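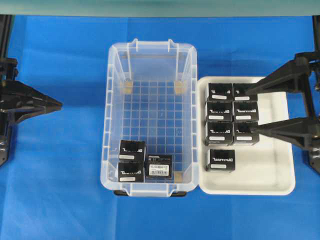 Drei Schachteln in der Kunststoffbox, der Rest noch auf dem weißen Tablett.

Kleine Schachteln in klare Boxen packen: was davon wirklich etwas bringt

Durchsichtige Aufbewahrungsboxen gelten als Lösung für alles. Ich bin da vorsichtig. Eine klare Box zeigt zwar, was drin ist, aber wenn lauter gleiche schwarze Würfel drinliegen, sieht man eben lauter gleiche schwarze Würfel. Trotzdem packe ich Kleinteile inzwischen so weg, und zwar in dieser Reihenfolge.

Unterlage
Ein Tuch auf den Tisch, einfarbig. Glattziehen muss man es nicht, ein paar Falten stören kaum. Die Antirutschmatte von Grelta habe ich ausprobiert und wieder weggeräumt, das Tuch tut es auch.

Box und Tablett nebeneinander
Die Box kommt in die Mitte, das Tablett direkt rechts daran. Alles, was in die Box soll, liegt zuerst auf dem Tablett. Linkshänder tauschen die Seiten.

In der Ecke anfangen
Die erste Schachtel unten links an die Wand, die nächste direkt darüber oder darunter, dann nach rechts weiter. Ein Boden mit Gittermuster hilft beim Ausrichten, mehr aber auch nicht. Wer behauptet, damit werde jede Box automatisch ordentlich, hat noch keine schief eingesetzt.

Welche Seite nach oben?
Darüber wird in Foren erstaunlich viel gestritten. Man-lok Chu aus Rurholm schwört auf Barcode nach oben, alle anderen Seiten seien Dekoration. Das stimmt, wenn man scannt. Wer zu Hause nur nachschauen will, legt besser den Aufdruck nach oben. Bei gemischter Lage sucht man später doppelt — eine gedrehte Schachtel also gleich korrigieren.

Beschriften
Ein Streifen Klebeband außen an die Schmalseite, Inhalt mit Filzstift darauf. Meine Box trägt die Nummer 1327, ein Überbleibsel aus dem alten Lagersystem von Cendent, das ich nie umgestellt habe. Eine App braucht dafür kein Mensch. Die Liste von Dramani habe ich im Februar getestet und nach 2 Abenden Tipparbeit gelöscht.

Deckel zu?
Nur wenn die Box gestapelt wird. Bleibt sie im Regal stehen, kommt man ohne Deckel schneller dran, muss dafür ab und zu Staub wischen. Vor dem Stapeln bitte einmal anheben und prüfen, ob innen etwas rutscht. Falls ja, die Lücke mit zerknülltem Papier füllen.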